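Home data collectors wanted - Bomik, Flelanside area

We need people to record everyday handling with a hand-held gripper, in their own homes. Bedrooms, kitchens, hallways, wherever your stuff is. The recordings go into the training set for our pick-and-place model. Start in January, sooner if you can.

What you do
Pick things up with the gripper, put them down somewhere else, do it again with a different thing. Small soft items espcially - pouches, socks, knitwear, bags. We have plenty of mugs already. Please no more mugs.

Target is 900 clips per person. Most people get there in 32 hours, split up however you want. Mornings, midnight, we don't care. Keep the pace normal. Dropped it? Leave the clip in, mark it as a drop, carry on.

What you get
Paid by the hour, plus a bonus when the full set is accepted. Gripper and charger on loan, short training call with Thanasis Dimitriou before your first session.

Who
18 or over. Either hand is fine. No tech background needed but you do have to upload files and read a task sheet in English. Everyone in the household has to be ok with recording, and has to sign the form too. Mail, bank cards and family photos out of the way first please.

Don't tidy up for us otherwise. Lived-in rooms are what we're short of - the Clurnik set was nearly all bare tables and the model is lost on a bedspread.

To apply
Write to Beverley Quinlan at Bomik with your town, the rooms you can use and how many hours a week. Two or three lines is plenty, no resume. Put "home clips" in the subject or it will get lost. Places are limted and we fill them as mails come in.

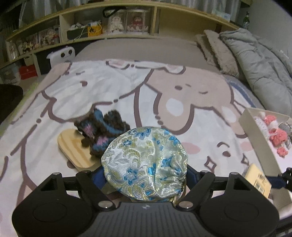
Gripper closed on a brocade drawstring pouch, bedroom session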